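How to make a double bed with a duvet and a runner

Making a large bed on your own takes a few minutes once you have an order to work in. These steps are the ones we use at Ostance for a double bed with one bottom sheet, a duvet, two plain pillows, a small cushion and a runner.

Before you start, open the curtains and take everything off the mattress except the protector. Put the pillows and the runner on a chair, well away from the floor.

1. Lay the bottom sheet over the mattress with the hem the same length on both sides. Tuck in the head end first, then the foot, then the sides.

2. Fold each corner at an angle and push it well under. Smooth the sheet from the middle outwards with the flat of your hand.

3. Put the duvet on and leave it as it falls for the moment. Check that its corners have reached the corners of the cover. If one has slipped, reach inside and pull it up, then do up the buttons again.
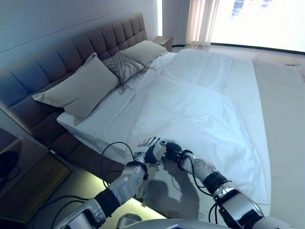 Should the duvet go right up to the headboard?
Stop it short of the pillows, so that a strip of sheet shows at the head end and the pillows have a flat place to stand.

4. Take hold of the duvet at the foot of the bed and shake it 2 or 3 times. Let it settle, then walk round and pull each side until the drop is even. Press out any ridges by hand.

5. Stand the two plain pillows against the headboard, open ends facing away from the door. The small cushion goes in front, in the middle. If it has tassels, comb them straight with your fingers.

6. Lay the runner across the foot of the bed, 28 cm up from the bottom edge. Ours is the Ekness in grey, which needs folding once lengthways. Check that it hangs to the same level on both sides.

Wash the runner separately from white bedding the first few times. Knitted cushion covers should be dried flat.

Fasil Tilahun, March 2022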